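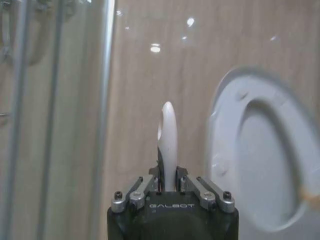

*Le manche blanc, dressé vers le haut, à côté de la cuvette.*

## Brosse WC : manche percé ou pas ?

**plumeau28** – 9 h 12

Je cherche à remplacer la brosse des toilettes du bas. J'hésite avec un modèle à manche blanc brillant, comme sur la photo, avec le trou ovale vers le haut pour suspendre. Chez nous il n'y a pas de socle, je voudrais l'accrocher au mur à droite du réservoir. Ça tient dans le temps, ce genre de chose ?

**V. Hirvonen** – 9 h 40

J'ai la même forme de manche depuis le printemps dernier, marque Girkel. Le trou est pratique, mais une brosse suspendue goutte. Il faut une coupelle dessous, ou alors la laisser égoutter coincée sous la lunette avant de la raccrocher.

**skye_h** – 10 h 05

Pas d'accord pour la coupelle, c'est un nid à saletés. Un pot fermé qu'on vide une fois par semaine, avec un fond d'eau et de vinaigre, et c'est réglé. Le trou ne me sert à rien.

**plumeau28** – 10 h 11

Le pot, j'ai essayé. L'eau croupissait et ça sentait au bout de trois jours.

**Rory McR** – 11 h 30

Le plastique blanc brillant se raye avec les poudres. J'ai passé de la Rankin sur le mien, il est devenu mat et il garde les traces de calcaire. Savon noir et rien d'autre.

**skye_h** – 11 h 52

La Rankin raye tout, même l'émail. On en a déjà parlé dans le fil sur les lavabos.

**Marisol T.** – 13 h 20

Pour l'accroche, évitez la ventouse. La mienne est tombée deux fois dans la cuvette. J'ai mis un crochet vissé Plundeck, bec assez fin pour passer dans un trou ovale. Mesurez le trou avant de commander, les becs ronds ne rentrent pas toujours.

**V. Hirvonen** – 13 h 34

Vissé dans du carrelage, en location, c'est non pour moi. L'adhésif tient très bien si on dégraisse à l'alcool et qu'on attend une journée avant d'y suspendre quoi que ce soit.

**Marisol T.** – 13 h 41

Vissé dans le joint, pas dans le carreau. Ça se rebouche.

**plumeau28** – 18 h 02

Merci. Je pars sur l'adhésif et une coupelle que je passerai à l'eau chaude avec le reste. Si ça tombe, je reviens pour le crochet.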